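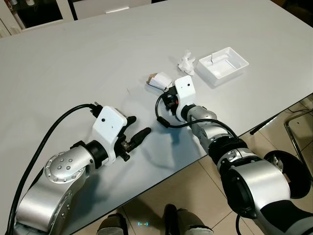 The first thing you hear at Sikora is a 200cc two-stroke being kicked over, and kicked over again, and then catching with a crackle that makes everyone in the shop look up and grin. The owner shuts it off, wipes his hands and waves me toward a stool between the parts washer and a row of scooter cylinders.

He and his sister have built small engines in this shop for nearly 30 years. She does the machining and the jetting, he does the wiring and most of the talking. I came to ask about carburetors, and we did get there!

"People come in wanting the biggest carb they can bolt on," he says. "I get it, I was seventeen too. But you put a huge carb on a little motor and the air slows right down going through it. Slow air doesn't pick up fuel very well. So you open the throttle and it just falls on its face."

His sister calls over from the lathe that he did exactly this to her moped the summer she learned to ride. He doesn't argue.

What they fit most these days is the Covo, a flat-slide carb small enough to tuck under the floorboard of a scooter without cutting anything. She loves it (so do I, after a lap of the block on the shop bike) and the reason she gives is a practical one.

"You can get to the main jet from the bottom with one plug," she says. "On my old setup I had to drop the bowl every time, with four little screws, and one of them always rolled under the bench. Now I can change a jet in the parking lot, ride up the hill, come back and change it again. You learn so much faster that way."

The hill comes up a lot. It starts two streets behind the shop, long and steady with no lights on it, and every bike they tune goes up it wide open before they look at the spark plug. She keeps the plugs afterward in a drawer with masking tape labels, jet size and weather on each one. She pulled out a handful to show me: a chalky white one from a bike that was running far too lean, a sooty one from a customer who had guessed, and a nice tan one she was plainly proud of.

I asked what a beginner should buy first. They both answered at once, and they said different things. He said a good compression gauge. She said an intake gasket.

"A fresh one, and put it on flat," she says. "I'd bet half the carb problems that come in here are air leaks. The idle hangs, it's hot, it's lean, and the owner has been swapping jets for a week. Spray a little soapy water around the manifold and look for it getting sucked in. That's a free test."

"And then buy the gauge," he says.

They are just as keen on the Wisard, an ignition box they started fitting last year. It lets you pick from two timing curves with a switch, one gentle for riding to work and one with more advance in the middle. He had me try both. The second one pulls out of corners so eagerly that I laughed out loud in my helmet.

"It won't fix a tired motor," he says. "Rings first. But on a healthy one, man, it wakes right up."

Next on the lift is a step-through from Otska that arrived in milk crates, with the crank in one and the headlight in another. They want it running for the July rally, and she has already cut a manifold for it twice. The first came out a hair too long and pushed the airbox into the frame, so it now holds the shop door open.

I asked whether they ever get tired of small engines and want something big to work on. He looked at me as if I'd asked in another language.

"You can pick one of these up and carry it to the bench," he says. "Pull it apart after dinner, ride it in the morning. Why would I want a big one?"

She had already gone back out to the lot with a jet in her palm. A minute later we heard the bike heading for the hill.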